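What I got wrong in the budget for the picking cell

20 Oct 2021

I spent the morning doing the capital request for next year, and it went faster than the last one because I had my old spreadsheet open next to it with the real numbers typed in beside the guesses. A couple of people have asked how we planned the bin picking cell at Holton, so I'm writing down what I remember while I still have both columns in front of me.

The request went in last February. I had one line for the arm and controller, one line for the gripper, one for vision, one for integration, and one called "other." The arm line was correct almost to the dollar. Arms are easy to price. You send the reach and the payload to a dealer and you get a quote back that afternoon. Everything below that line was wrong, and "other" was wrong by the most.

The first mistake was treating the arm as the project. It came to less than half of what we spent. Guarding, the floor work, the electrical drop and the safety review added up to nearly as much, and I had put a single round figure on all of it. Sudheer Venkataraman, who ran facilities for us then, told me to get the electrician in before I sent the request. I sent the request first. The drop we needed was on the far side of the building from the panel with room in it.

The second mistake was lead time. Wureck quoted 6 weeks on the gripper and it took 11. That is not a complaint about Wureck – they told us early and they were polite about it. But our integrator, Lacerda, had blocked out their people for the original dates, and moving them cost us a change fee that I had not read closely enough in the contract. If you take one thing from this post, read the part about rescheduling and put a number on it in your budget.

The third was spares. I budgeted for none. My thinking was that we would buy them as they were needed, out of the maintenance account. The maintenance account belongs to Oriana Troncoso, and she found out about this plan when I sent her the first invoice. We had a short meeting. Now every equipment request from my group has a spares line, and she signs it before I do.

For next year we are asking for a second cell at the Granton building. Same class of arm, same controller, so that people can move between the two without retraining. I asked for quotes on a used arm as well. The savings were real but the warranty was 3 months, and I could not make the math work once I put a full year of service coverage back in.

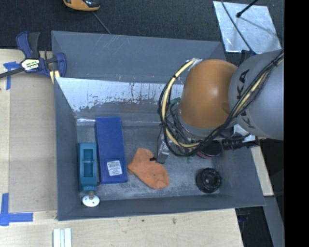 Hoses and cables get their own line this time. On the first request they were buried in the integration quote and I had no idea what they cost or who was supposed to replace them. On a picking job the wrist goes down into a bin and turns all day, and whatever is strapped along the arm goes with it. Ours is a thick bundle of black cable with a cream-yellow hose tied to it, and it makes a big loop around the orange cover at the wrist. The loop needs that slack, and it also needs room inside the bin, so bin size and cable routing should be settled in the same conversation. We settled them separately and paid for the routing twice.

Bins also need a budget. A scuffed bin is fine, but the size and the wall angle have to stay the same from one to the next, so I'm buying the whole lot from one supplier in one order. I had assumed we could use whatever was in the storeroom.

Test items are the other new line. I used to send someone to the hardware store with a company card. More than 80 receipts later, accounting asked me to stop. For Granton there is a fixed amount for mixed goods, with hard items and soft items listed separately, and a smaller amount held back for replacing what gets crushed.

I have left "other" in the spreadsheet at ten percent. Oriana wants fifteen. The request is due at the end of the month and I still need the electrician's quote for Granton, which I asked for first this time.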